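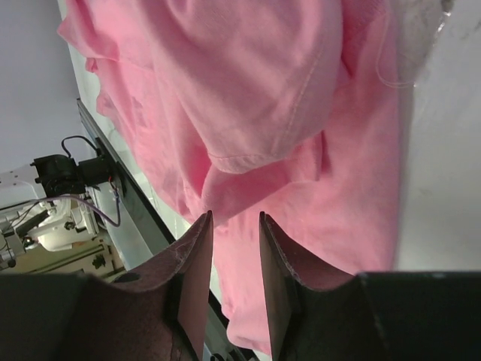 Rovarlow, June

3.2 Household sample and laundering diary

Households were recruited through the Shehu tenants' register, and 164 agreed to keep a laundering diary for ten weeks. Each entry recorded the type of garment, the wash temperature and the method of drying. Cotton knitwear made up 58 per cent of all entries, the T-shirt being the garment most often named. Diaries were coded by Dehua Lu and checked by Azra Vlachou; differences were settled by discussion.

Figure 2. A pink knitted cotton-type fabric, light in shade and with a fine vertical rib.
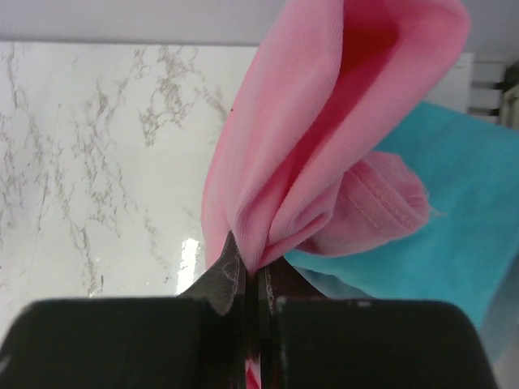 Respondents in Plumarik washed knitwear after a single wearing more often than those in Rarnanano, where shared machines were in use and a charge was made for each load. The difference remained when household size was taken into account. Households with children under five were treated separately (see Section 3.4), as their entries were often made for a whole load and did not list single garments. Entries without a wash temperature were kept in the count of garments but left out of the energy estimates.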